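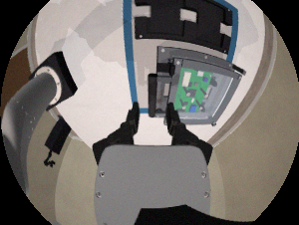

Personalized Keepsakes for Small Families: Project Report

4 min read

Group members: Ustyna Fedoruk, Maribeth Gatchalian, Ariel Evangelista

Our group set out to design a salt dough keepsake with hand-lettered names and to find out if people would pay for one at the Zidcombe craft market in October. We chose salt dough over polymer clay on cost. Flour and salt for the full run came to less than one pack of clay.

Dough and drying

The recipe was two parts flour to one part fine salt, with water added a spoonful at a time. Maribeth rolled it between two rulers so every piece had the same thickness. The first batch was baked too hot and puffed up in the middle. The second was baked on the lowest oven setting for 4 hours and turned over halfway. Those pieces stayed flat, and we used that method for the rest.

We made the hanging hole with a drinking straw before baking. On the first batch it was too close to the rim, and several pieces cracked when we tied the ribbon.

Lettering

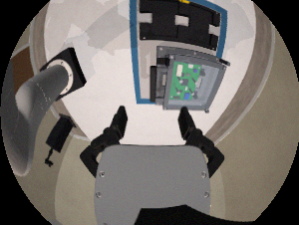 Ustyna tested three ways of putting on names. Rubber stamps gave the cleanest result but left no room for names longer than eight letters. Paint pens were faster, and the ink bled a little on unsealed dough. A fine brush with acrylic paint looked best and took the longest. We went with paint pens over one coat of sealer, then a second coat on top.

Jonalyn Tagle, who runs the Petarine stall, let us have half of her table. We brought 100 blanks and lettered them to order. Stars sold first and hearts second. The plain ovals hardly moved. The most common request was for two names and a year, and several people asked for a pet's name, so we added a paw print to the order sheet by noon.

Problems

Waiting time was the main complaint. The top coat needed longer to dry than we had told people, and some customers had to come back for their order. Next time we would take names in advance and bring a small rack.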